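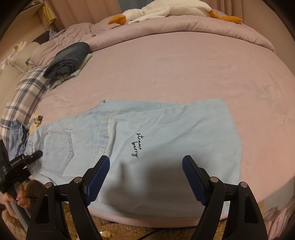 News Reporting I
Unit 3 handout: Covering a breaking emergency
Instructor: Magdy Badawi

Read this before the lab. Bring a printed copy, a notebook and two pens. The lab exercise uses the Farklow warehouse packet, which is in the course folder.

1. Before you leave

Find out the exact address and the nearest cross street. Call the dispatch desk if they take press calls, and write down the name of whoever you spoke to. Tell the editor which way you are driving. Charge your phone in the car.

2. At the site

Find the public information officer first. In Brisbridge that is usually the battalion chief until someone from the city arrives. Ask when the next briefing is and stay within reach of it. Between briefings, talk to people.

Stay behind the tape. If an officer moves the tape, move with it and argue later through the editor.

Things to get from officials:
Time of the first call
Time the first crew arrived
Number of people hurt, and where they were taken
Number of people forced out, and who is housing them
Whether the cause is known, and who is investigating

The answer to the last one will almost always be "under investigation." Write that. Do not fill the gap with what a neighbor thinks.

3. Talking to witnesses

Say your name and who you work for before asking anything. Ask where the person was standing. Ask what they saw themselves and what they heard from others, and mark the two differently in your notes. I use a circled H for heard.

Get the full name, spelled by the person, along with age, street and phone number. A quote with no name will not run in the lab.

If someone has just lost a relative or a home, ask once. If they say no, leave a card and step away. Iman Naciri will cover this at more length in her guest session, so hold your longer questions for her.

4. Numbers

Early counts are wrong more often than they are right. Attribute every count and give the time it was given. If two agencies disagree, print both and say who said which.

Weak: Three people were hurt in the fire.
Better: Three people were taken to Hultton General, the fire department said at 9 p.m.

Use numerals for ages and for 10 and above. Thousands take a comma: 2,022 customers without power. The calendar year does not.

5. Writing the first version

Nearly 400 words is enough for a first web story. Lead with the people, then the place, then the time. Damage to property comes lower down - even when it is the thing everyone is filming.

Do not name the dead until the family has been told and an official has confirmed it. A post from a cousin is not confirmation.

6. Updates and corrections

Put the new fact at the top and the time of the update under the byline. If something was wrong, say what it was and what is right. Do not quietly swap the number.

Lab assignment

Write a first version from pages 1 to 8 of the packet, then an update from the remaining pages. Essam Bensaid will play the fire spokesman and Nouhaila Ouali the tenant. Both drafts are due at the end of lab.

Revised August 31, 2022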